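Ticket: Scheduled posts publishing twice on Clernia
Opened by: Mabli Skyrme
Assigned to: Rizal Mandagi
Status: Waiting on customer

Mabli, 8 December 2023
Hello, and thank you in advance for your patience with me! I run our community page, and every post I schedule goes up twice, 16 minutes apart. We have 3,000 followers and they have been very sweet, but the duplicates are splitting the comments.

Rizal
Hi Mabli, so sorry about the bother. Could you open Settings, then Connected Apps, and tell me what's listed? Old schedulers like to hang on in there.

Mabli
I see Clernia Planner and also Binent, which I stopped using in August — I thought removing it from my phone would do it.
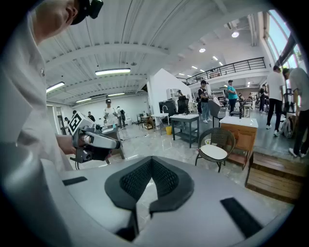
Rizal
Binent still has permission to post, so please press Revoke beside it and clear its queue. Then schedule one test post with a picture you'd recognize in a crowded feed. The one of the person in the white shirt holding the gripper would do nicely, as the black-and-white square on top is easy to spot at thumbnail size. Leave it up for an hour and let me know if a second copy appears.

Mabli
Revoked! The queue had 170 posts in it, goodness me. Test is scheduled.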